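Erst simulieren, dann zugreifen: Leitfaden für Greifversuche liegt vor

Wer Greifaufgaben für Roboterarme am Rechner erprobt, bekommt endlich ein gemeinsames Regelwerk! Im Juni hat der Arbeitskreis Plundura seinen Leitfaden für Simulationsversuche veröffentlicht, und schon die erste Lektüre macht Freude: acht Kapitel, klar geschrieben, mit vielen Beispielen aus der täglichen Arbeit. Beteiligt waren das Ingenieurbüro Herkach und der Softwareanbieter Zuna, die ihre Abläufe dafür über Monate nebeneinandergelegt haben.

Kern des Leitfadens ist die Prüfung vor dem eigentlichen Lauf. Jeder Versuch beginnt mit geöffnetem, leerem Greifer, und zwar auch dann, wenn die Hand dicht vor einer Wand steht. Gerade solche engen Stellungen wurden bisher gern übersprungen – künftig gehören sie ausdrücklich ins Protokoll, samt Blick aus der Handkamera.

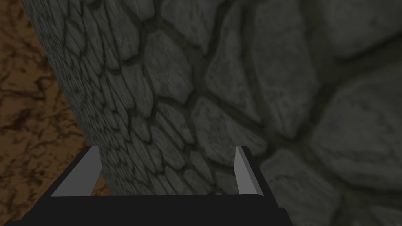
Gönül Uysal hält die Regel für überfällig, wünscht sich aber mehr Strenge: Ein Mindestabstand zur Wand müsse als fester Wert im Protokoll stehen, sonst lege ihn am Ende jedes Team nach Gefühl fest. Im Arbeitskreis wurde darüber lange gestritten. Vorerst bleibt es bei einer Empfehlung, die nächste Fassung soll die Frage noch einmal aufnehmen.

Grundlage der Arbeit waren über 3715 simulierte Läufe, die beide Häuser beigesteuert haben. 500 davon wurden von Hand durchgesehen, Bild für Bild. Dabei fiel auf, wie unterschiedlich die Teams bislang mit zweiarmigen Robotern umgingen: Mal wurde nur der arbeitende Arm dokumentiert, mal beide, mal fehlte die Ansicht vom Rumpf aus ganz. Der Leitfaden schafft hier Ordnung. Nähert sich ein Arm der Tischplatte, wird die Stellung des anderen mit festgehalten, auch wenn er nichts zu greifen hat. Und was auf dem Tisch liegt, kommt vor dem Start in eine Liste – auch flache Teile und dünne Stäbchen, die man leicht übersieht.
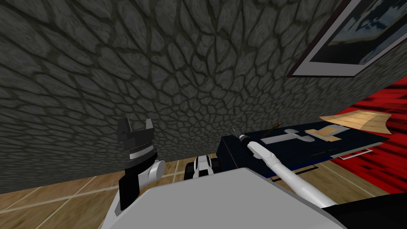

Was sich für die Teams ändert

Fünf Angaben sind künftig für jeden Lauf Pflicht: Ausgangsstellung beider Arme, Öffnung der Greifer, Kamerapositionen, Objektliste und Abbruchgrund. Das klingt nach Schreibarbeit, lässt sich aber zum großen Teil automatisch aus der Simulation auslesen. Zuna hat dafür eine kleine Erweiterung angekündigt, die im Herbst kostenlos bereitstehen soll. Schön gelöst ist auch der Umgang mit abgebrochenen Läufen: Sie werden nicht mehr gelöscht und bekommen im Archiv einen eigenen Platz.

Für die Handkamera gilt außerdem, dass beide Finger im Bild bleiben müssen, solange der Greifer offen ist. 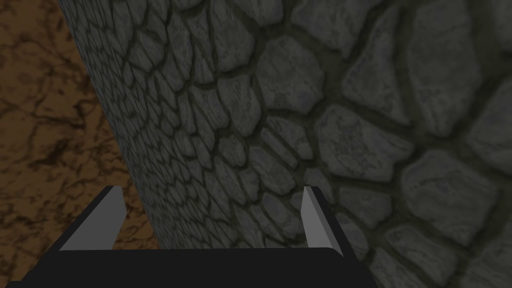

Die Kameraposition darf während eines Laufs nicht verändert werden; wer sie nachstellt, beginnt eine neue Versuchsnummer. Bei Herkach wird seit dem Frühjahr so gearbeitet, und das Team um Recep Saraç will seine Vorlagen demnächst freigeben. Rückmeldungen zum Leitfaden nimmt Jocelyn Lumanlan bis zum Jahresende entgegen.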